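Flaltgate Library of Things: Frequently Asked Questions

Joining and eligibility

Who may join?
Membership is open to any resident of Flaltgate or Bronden aged 18 or over. Those who work in either place but live elsewhere may also join on production of a recent payslip or a letter from their employer. Schools, clubs and registered charities may apply for group membership, which allows up to three named borrowers.

Is there a charge for membership?
Individual membership is free. Group membership costs £20 a year. A separate hire fee applies to larger items, and this is shown beside each entry in the catalogue.

What must I bring when I register?
One document showing your name and one showing your address. Bank statements and council tax letters are accepted on paper or on a telephone screen. We are unable to accept mobile telephone bills.

Borrowing

What can be borrowed?
The catalogue at present lists 147 items for individual members. They include hedge trimmers, carpet cleaners, sewing machines, folding tables, camping stoves, preserving pans and work gloves. A further 86 items, chiefly gazebos, urns and sound equipment, are held for group members only.

How long may I keep an item?
The standard loan is seven days. Carpet cleaners and wallpaper strippers are lent for three days between April and September, when demand is heaviest. An item may be renewed once, provided that no other member has reserved it.

Can I reserve an item in advance?
Yes. Reservations may be made up to four weeks ahead, online or at the desk. An item which has not been collected by closing time on the day of the reservation is returned to general stock.

Where do I collect my loan?
Most items are collected from the main desk at Schmieder House. Garden machinery and anything marked 'L' in the catalogue must be collected from the Lotus Street store, which opens on Saturday only, from 9.30 am to 1 pm. Please check the catalogue entry before you travel — the desk staff cannot transfer items between the two sites on the day.

Do you deliver?
We regret that we do not. Members who cannot carry an item may send another adult to collect it, provided that the person brings the membership card and a signed note.

Returns, charges and damage

What happens if I return an item late?
A charge of £1 a day is made for each item, up to the amount of its deposit. Borrowing is suspended until the charge has been paid.

Which items require a deposit?
Any item with a replacement value of more than £182. The deposit is taken by card and released when the item has been checked, normally within two working days.

Must I clean the item first?
Yes. Soil, grass and food must be removed before return. Fabric items should be brushed clean but should not be machine washed unless the label inside the bag permits it. A cleaning fee of £5 may be charged. 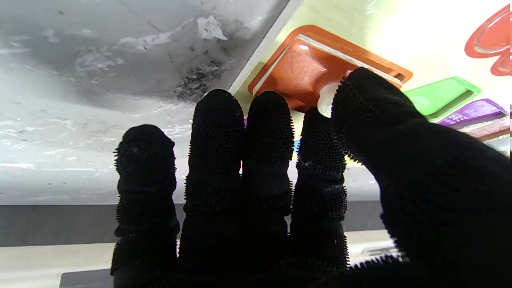 On the subject of cleaning, one Bronden member wrote to us that the fee seemed fair enough for a tent, but that the rule ought to be printed on the loan slip as well, as she had only come across it on this page after bringing her order back. We have accepted the point, and the wording will be added to all loan slips from October.

What if something breaks while I have it?
Stop using it and tell us as soon as you can. Members are not charged for fair wear. Where damage has resulted from misuse, we may ask for the cost of repair, and we will send you a copy of the repairer's bill. Please do not attempt a repair yourself, even a small one.

Are electrical items tested?
Every mains item is tested once a year and carries a dated label. If the label is missing or out of date, please return the item to the desk unused.

Donations

May I donate an item?
We are glad to consider items in good working order. Please write to us before bringing anything in, giving the make, age and condition. We cannot accept heaters, ladders, helmets, child car seats or anything that runs on petrol.

Can a donated item be returned to me later?
No. Once accepted, it becomes the property of the library and may be lent, passed on or recycled.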